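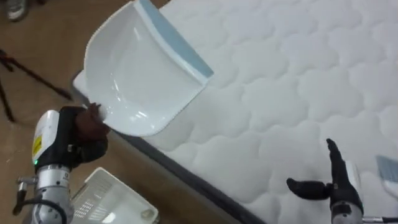

POLLEX, April — Renters in city-owned apartments will get a written cleaning list before they move out, under a change to the standard lease approved by the Pollex housing office this month.

The list replaces a single line in the old lease that told tenants to leave the apartment "in good and clean condition." The office said the wording had led to arguments over security deposits. Last year it received 429 complaints from former tenants who had money held back for cleaning, more than for any other charge.

The new lease covers all 1,487 apartments the city rents out, including the Iwasaki Building and the row houses on Foremetti Street. Tenants who already live in city apartments do not have to sign anything. They will get the list by mail, and it will apply to them when they give notice.

Under the new rules, floors must be swept and wiped, kitchen appliances emptied and cleaned inside, and all personal furniture removed. Walls do not have to be washed. Small nail holes can be left as they are. Windows need to be cleaned on the inside only, and tenants on the ground floor are no longer asked to do the outside.

The office will also stop charging a flat cleaning fee. Any money held back has to match an item on the list, and the tenant must be sent a copy of the bill. Deposits are to be returned within 30 days of the keys being handed in, the same as before.

Mattresses and other large items left behind have been a separate problem. The city's hauling contractor, Inow, picked up 781 large items from its apartment buildings last year, most of them at the end of a month when leases run out. A tenant who leaves a mattress, sofa or bed base in the apartment or the hallway will still be billed for the pickup. Tenants can avoid the charge by booking one free pickup through the housing office at least a week before they leave.
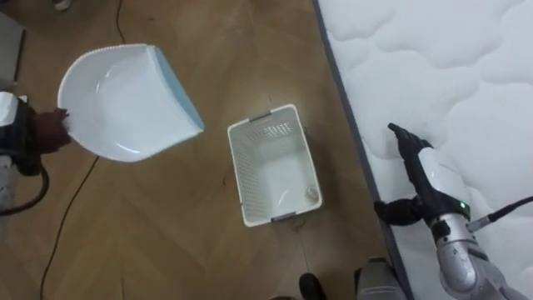
Wood floors treated separately

Older apartments with wood floors have their own section in the list. Tenants are asked to sweep or vacuum and then use a damp cloth or a well-wrung mop. Steam cleaners and wax are not allowed. Worn finish in doorways and in front of the kitchen sink will be treated as normal wear, and the office will pay for it. Deep scratches and water stains can still be charged to the tenant, but only if they were not noted at the move-in inspection.

Tenants who have lost their copy of the move-in report can ask for one at the front counter. The office keeps them for the length of the lease plus 2 years.

A tenants' group at the Iwasaki Building had asked for a walk-through before move-out, so that people would have time to fix anything that was missed. The office said it does not have enough inspectors to offer one to everyone this year. Tenants over 65 and those with a disability can request a visit by phone.

The list will be available in English and Spanish at the housing office and at the branch library on Foremetti Street. The housing office counter closes at 4:30 p.m.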